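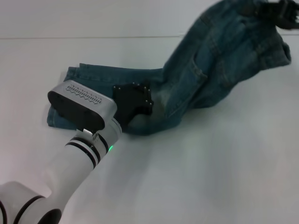 Warkstead Textile Reuse, progress report to the Jakent fund, Wed 6 November. Sorting capacity at the Stillotik depot reached 3000 kg per week in the reporting period, against 1880 kg in March. Most of the gain came from the second shift. Denim remains the slowest grade to process — blue jeans with lighter patches along the folds have to be judged for wear before they go to resale or fiber recovery.

Seven of the 8 planned collection points are open. The last, at Vlad, awaits a signed lease. Spending is within budget, and the baler repair was charged to maintenance.

Yoga Tarigan will submit the revised cost table with the next claim.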